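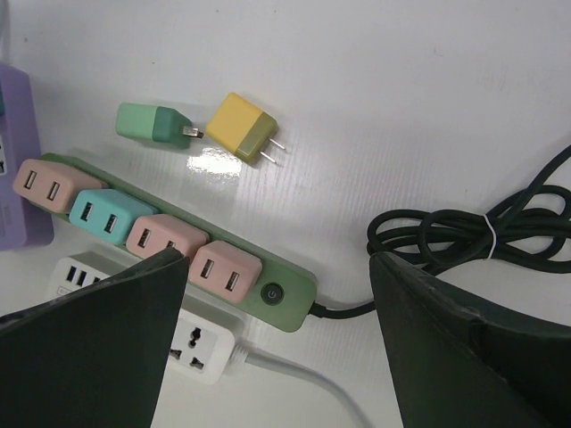

Fig. 1. Green power strip with four USB adapters plugged in.

Week 4: Tidy desks, tidy cables

My favourite session! Before Friday, look at the power strip you use most and sketch it - every plug, every lead. Which ones do you need each day?

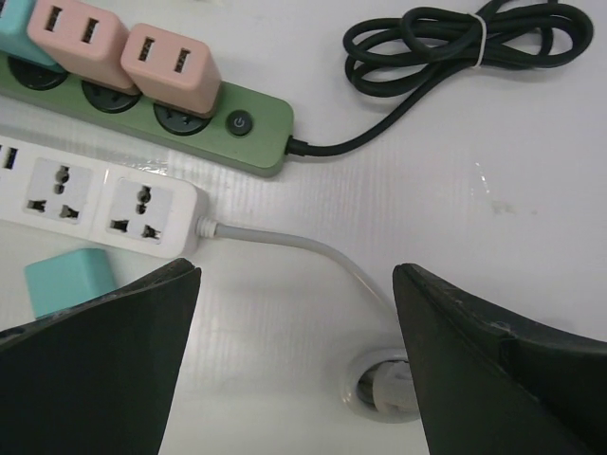
Then coil the spare cable in easy loops and fasten it with a twist tie. Try it at home first, it's oddly pleasing! Bring your sketch to the Hirose room and we'll compare.

Kazuhiro Imai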